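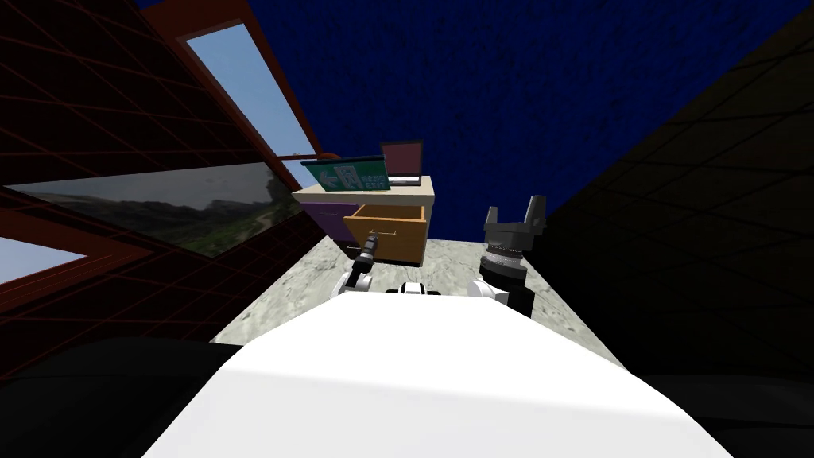

4.2 Do blogs move votes, or only other blogs?

The case for the political blog as a force in local elections rests mostly on counts of links and mentions. Laing and Mowat, in their study of the Treslow council contest, found 742 posts by local bloggers in the run-up to polling and took this as a sign of "deep reach". We went back to the same posts and are less sure. Of the 742, 409 linked only to another blog in the same small group. A further 185 linked to nothing at all. What remains is a modest pile of writing that points to a newspaper, a party page or a council paper, and even there we cannot tell who followed the links.

Party staff are often quoted in support of the stronger claim. Ognjen Stan, who ran the online side of one campaign, told us that bloggers "set the mood every morning". He may be right, but the people he had in mind when he said it were other campaign staff. A writer can be read closely by every press officer in town and still be unknown to the voters of a single ward. Earlier work tends to slide from the first kind of reader to the second without saying so.

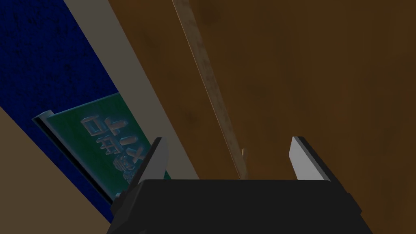
Influence, as most of these studies use the word, needs two things: a blogger who pushes a story and a wider public that takes it up. We looked for cases with both, using the Celtetti archive for the posts and the letters pages of the local press for the public. For most stories we had good records on each side and no trace of anything passing from one to the other. The open gripper in Figure 2 is a fair likeness of the result: two fingers, a clear gap, nothing held. Three stories did cross over, and in all of them the newspaper had a reporter at the meeting before the first post went up. Baird counts two of these as wins for the bloggers. We do not see how, unless being second is a form of leading.

It could be said that letters pages are a poor test, used by older readers who never open a blog. We accept part of this. The Doucette survey, which asked people where they had first heard of a story, would have been a better one, but its list of answers put blogs, forums and email under one heading — a choice that makes it close to useless for our purpose. Mac Mathúna has tried to split the heading after the fact by guessing from age. We would not lean on that.

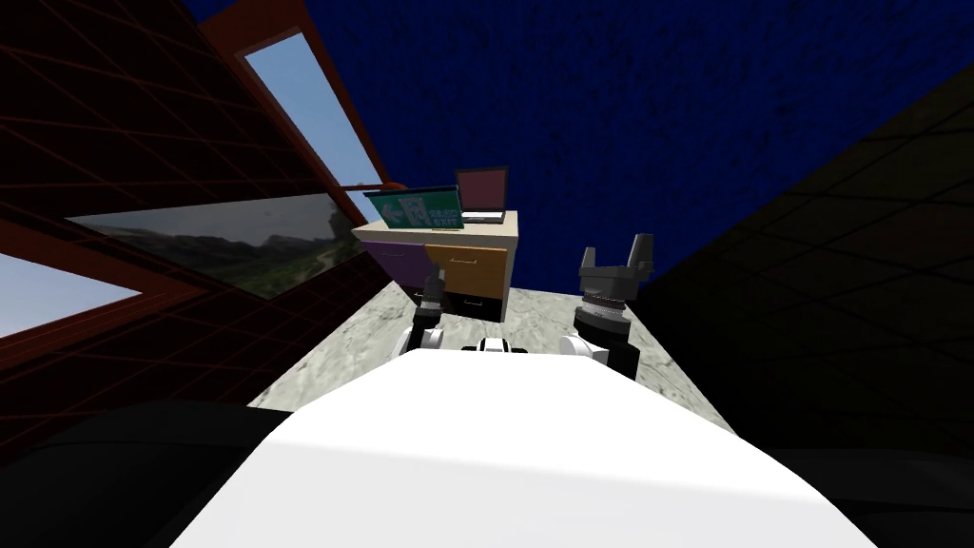 Does a link from a well-known blogger show that a story has reached voters?

It shows that one blogger read another. To say more, we would need to know who opened the link and whether they had a vote in Treslow, and the Rullonow logs record neither.

We have therefore left link counts out of the model in Section 5, and give them only in the appendix for readers who wish to compare our work with earlier papers.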